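About Pindness

Pindness is a housekeeping and clearing-up service. We clean apartments, break rooms and small function rooms after people have used them. Wagner Prado started the company with one van and his own cleaning kit, and he still runs it. We have 90 people on staff and look after 300 addresses under contract.

Most of our work is the part of cleaning that comes before cleaning. Someone has to take the bowls, wrappers, cartons and bags off a table before it can be wiped. On a normal shift that takes longer than the wiping does. It means bending, reaching and sorting, and for years the whole job was done by hand at the pace the schedule allowed.

What we automate

We began using automation in January, at our Drirkier site, with a sorting line for the waste our crews bring back. The line is called Stinier. Bags are opened onto a belt, and paper, foil and film are separated before anything reaches a person. Two of our crew members stand at the end and check what comes through. Before Stinier there were six people on that job, on their feet for the full shift.

The other four were not let go. Two went to the address crews, one trained as a line technician, and one moved to scheduling at her own request. We put this in writing before the line was switched on, and the same terms apply to anything we install later: no one loses hours because of a machine during the first year, and training is done on paid time.

The next step is table clearing. It is harder than sorting on a belt because no two tables are alike. A paper bowl tips over if it is pushed from the side. Foil crumples and slides. A snack bag hangs over whatever is under it, and something that belongs to the customer may be in the same pile.

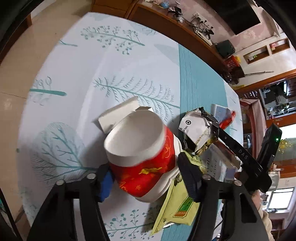
Our cleaners know all of this without thinking about it, and for that reason they lead the work. Crew members handle the objects with the gripper themselves, decide what is trash and what stays, and tell the engineers at Avcı, our equipment partner, where a method is wrong. The rule that anything with a strap or a cord gets left alone came from a crew meeting. So did the rule that half-full cartons are lifted last.

Crew members who take part are paid their regular rate plus 3 dollars an hour. Taking part is voluntary, and a person can go back to the regular schedule at the end of any week.

What has changed for our staff

Fewer people report sore backs and wrists from the sorting room. Shifts there are shorter. Some things are less good. The line is loud, and the two people at the end of it have less chance to talk than six people around a table did. We added a second break and moved it so that both can take it together. We are still looking at the noise.

Pay is now set by skill level and no longer by site. A cleaner who can also clear a jam on the line, or who can handle the gripper, is paid for that wherever he or she is working that day.

Where we are

Our office and the sorting line are in the same building at Drirkier. The address crews work out of 3 depots and start from whichever is closest to home. New customers can ask for a visit and a written price. People who want to work with us can apply at the front desk or by mail, and no experience is needed.

Page updated 2026-09-01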